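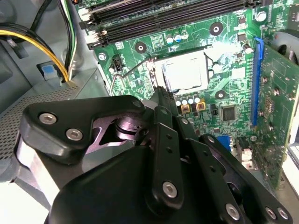
Course notes, part 8: Taking a processor out of its socket and putting it back

Automation Project Course, Bovbridge Technical School
October 2020

In the earlier parts you worked with foam blocks and with memory modules. In this part the object is smaller, flatter and much easier to damage. Please read the notes to the end before you reserve time at the robot table in the Tennant room. The group that has not read them will lose half of its session on things which are written here.

1. What your group must do

The task has two directions. In the first direction, the arm takes the processor from the socket of the desktop computer and places it in the pocket of the fixture plate. In the second direction, it takes the processor from the pocket and places it back in the socket. Each group makes 24 attempts, half of them in each direction. You write every attempt in the log, also the bad ones. An attempt which you stopped by hand is an attempt and it goes in the log.

The cooler is removed before the session. The retention lever must be opened by a person, with the arm in the parking position. We do not ask the robot to open the lever in this course. The Wotolis team will try it in the second project, and their notes will be separate.

2. Before you start

Put the computer on its side with the open face up. The fixture plate goes next to it on the table. Check that neither of them can slide when you push lightly with one hand. A case which moved two millimeters is the most common reason for a failed approach, and students usually look for the mistake in their program first.

After this, look for cables. A desktop case is full of them, and they do not stay where you left them. Any cable that hangs over the board should be moved to the side of the case, because the fingers open wider than most people expect. Go to the highest point of the approach path and open the gripper there completely. If it clears the power supply and the drive cage with open fingers, you can continue down at slow speed. 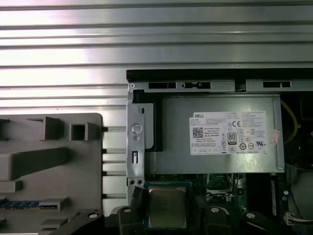 The power supply is the part which groups hit most often. It stands higher than the board, and its metal edge is close to the path if you come to the socket from that side. Set one safe point above the case and return to it after every attempt. Do not go directly from the socket to the fixture plate, even when the straight line seems free. The straight line is free until somebody turns the wrist.

3. Gripping the processor

The fingers should hold the processor on two opposite edges. Do not press from the top, and never touch the underside. Use the lowest force level first. If the processor slips, go one level up and try again. Higher than the third level is not permitted, and the program will refuse it.

Before you close the fingers, compare the angle of the fingertips with the edge of the processor. In the wrist view a small rotation is difficult to notice, above all when the metal top reflects the lamp. You may move the lamp. You may not put tape on the processor, as one group did in July.

In the pocket the work is a little different. The walls around the processor are thick, and the fingers have less room than at the socket. Come down slowly, stop, look at both tips, and only then close.
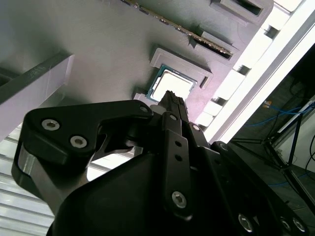 One student from the Stevville group wrote in the course forum that the pocket was harder for them than the socket, and that they lost 8 attempts before they changed the order of the movements. They now rotate the wrist at the safe point and go down without any rotation. It is good advice and we have added it to the program template.

4. Going back to the socket

Placing is slower than picking. The processor has one correct orientation, and the small mark in the corner must agree with the mark on the socket. Check it with your eyes each time. When the processor is over the socket, lower it until the first contact, open the fingers, and go straight up. Do not push it to make it sit better. If it is not flat, pick it up again or stop the attempt.
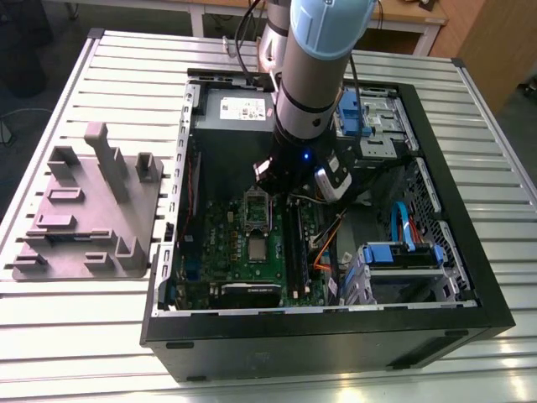 Keep the fixed camera recording during the whole session, also in the breaks between attempts. The wrist camera alone does not show what happened beside the gripper, and in the report you will need both views for at least one failed attempt.

5. The log and the report

For each attempt write the direction, the force level, the result, and one sentence on what you saw. The sentence "it did not work" is not enough. Write where the fingers were and what touched what.

The last groups filled 116 lines together, and the useful ones were nearly all from people who wrote immediately. Bring the log on paper to the discussion. The report is two pages, with the names of all group members on the first page.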